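Lellow Holiday Lets: our review after a summer of using it

My sister Oranuch and I have been booking our family holidays through the same big website for years, so moving over to Lellow felt like quite a leap! It's a smaller site where you rent straight from the owner of the cottage or flat, and I'd seen it mentioned so many times that in July we finally gave it a go for a week by the sea.

Signing up was easy enough, though it did ask for my phone number twice. The search page is lovely and plain. You put in your dates, how many of you are coming and whether you're bringing a dog (we always are), and the prices that come up already have the cleaning charge in them. I can't tell you how much I liked that. On our old site I'd get all the way to the last page and find the total had crept up while I wasn't looking.

We picked a place called Segers, a two-bedroom cottage up a steep lane, for £537. The same week on the other site was £68 dearer, and that was before linen. The owner, Mrs Boonchu, answered my first message within the hour and sent a long, friendly note covering the bins, the parking and which of the two bakeries to go to. She was right about the bakery, by the way, go early.

Now for the grumbles. The map is poor. It showed the cottage on the wrong side of the harbour, and we drove up and down for a good while with a hungry dog in the back before Oranuch rang for directions. The deposit of £222 also took longer to come back than the site says it should. It did arrive in full, and when I wrote to the help desk a very patient man called Wichai looked into it for me, but I'd have liked an email telling me it was on its way.

The listings vary a good deal too, as each owner writes their own. Some go on for pages and some give you hardly a line, so do send a message with your questions before you pay.

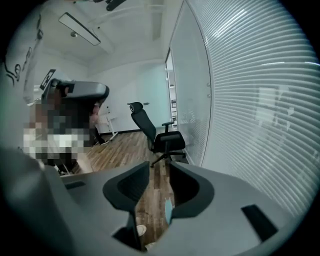 A little light blue tag, with something small, white and round on the floor.

Would we use Lellow again? Yes, and I've already got my eye on a flat with a balcony for next spring, if I can talk the rest of them into it. I'm giving it 4 out of 5, and I'd happily put the last point back if they'd sort out that map.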